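Budgeting for the second arm

I have been putting off the equipment plan for the coming year, mostly by rewriting the spreadsheet. It went to Sofia Karamanlidis on Wednesday, so the figures are now fixed and I can write them down.

The first arm is staying. The question was whether to buy a matching one from Londska or take the cheaper Closmont unit and live with two controllers. The Closmont quote looked good until I added the mounting plate, the longer cable set and freight, at which point the saving had shrunk to 657 dollars. A second software stack would eat that in the first fortnight. We are ordering the Londska.

Grippers are a separate line. Arm vendors like to bundle them, and the bundled ones are usually specified for machined parts. Most of our work is plastic tableware: bowls and cups, sorted, nested or stacked. Thin rims need a finger that closes gently and repeatably, and a wide stroke matters less than the brochures suggest. I have allowed for 2 sets of fingers per arm, plus pads, which I am treating as consumables. 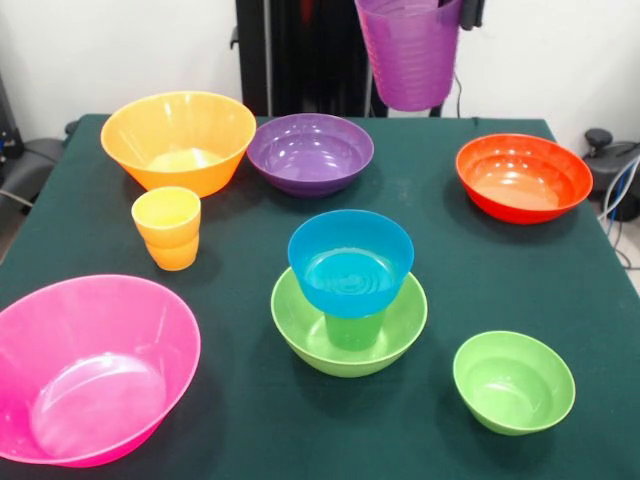

Spares are where I underestimated last time. The original budget had nothing for cables, and a cable on a moving arm is a wear item whatever the data sheet says. There is now a line of almost 900 dollars for replacements and strain relief. Bastos can supply most of it from stock. Sotance was cheaper per metre but wanted a minimum order we would never use up.

Objects and table coverings come out of petty cash. I would still list them in the plan, as a colour that gets discontinued halfway through a task is a nuisance to match later.

Lead time on the arm is 18 weeks. If the order is placed in January, the bench has to be levelled and the power run before the crate arrives — the electrician is not yet booked, and his quote is the one number in the spreadsheet that is still a guess.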